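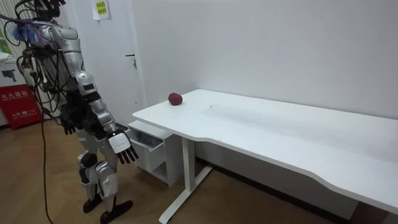 Re: [Stonitz-office] White desk, going free

Gwilym Meredith wrote:
> Is the long white desk still up for grabs? Does the little drawer
> unit go with it? And is the top in decent shape?

Yes, yes, and mostly. There are faint scuffs and a few specks near the middle, which I have decided to call character. The front has a gentle curve cut into it, so your stomach will feel welcome. The red apple-shaped thing at the back is not included. Please don't try to eat it.

Distel quoted us 400 dollars to haul the thing away, so I can offer up to 200 in gratitude, payable in lunches. Bring a second person and a van. It has to be out by the end of July.

Eun-ji Ji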